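Week 2 notes - sim to real, part one
Monday, September 16, 2019
Notes by R. Godoy, send corrections to Rozália

Left over from last time: problem set is due before lab, not after. Renata's section meets in room 13.

Main idea today. Policy trained only in sim tends to latch onto whatever the sim gets wrong. Friction, motor delay, camera pose, light. Domain randomization = resample those every episode so the real arm looks like one more sample. Cheap to try, hard to tune.

What we randomize in Pritov (our sim):
- light direction and strength
- camera position, small offsets only
- joint damping, per joint
- action delay, 0 to 2 control steps
Not randomized: link lengths, table height. Measure those properly instead. Vlastimil lost most of June to a wrong table height, so please measure.

Look at the shadows before you run anything. The policy sees pixels, and a shadow from the arm is a perfectly good cue for where the gripper is - works great until the lamp moves. So with fixed light you get a nice training curve and a bad transfer. Same goes for the other arms in the room, they are in the render and they cast shadows too.

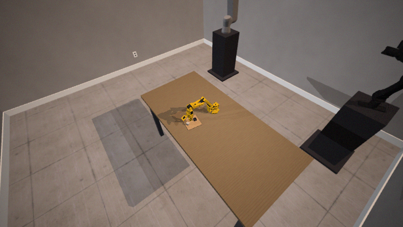

Fig. 1. Pritov, small yellow arm on the table. Note arm shadow on the tabletop.

Result from Ctibor's runs: 16 seeds, fixed light vs randomized light, everything else the same. Fixed learns faster in sim, every seed. On the real arm the order flips. Spread between seeds is large though, so dont quote the best one. He will post the plots.

Question from class - why not randomize everything as wide as possible? Too wide and the policy goes conservative, hovers over the target and never commits. Start narrow, widen one parameter at a time, keep a log of wich one.

For next time: read the Pemik handout, sections on delay and damping. Run the baseline with light fixed, then again with light randomized, about 13 minutes each on the lab machines. Bring both curves.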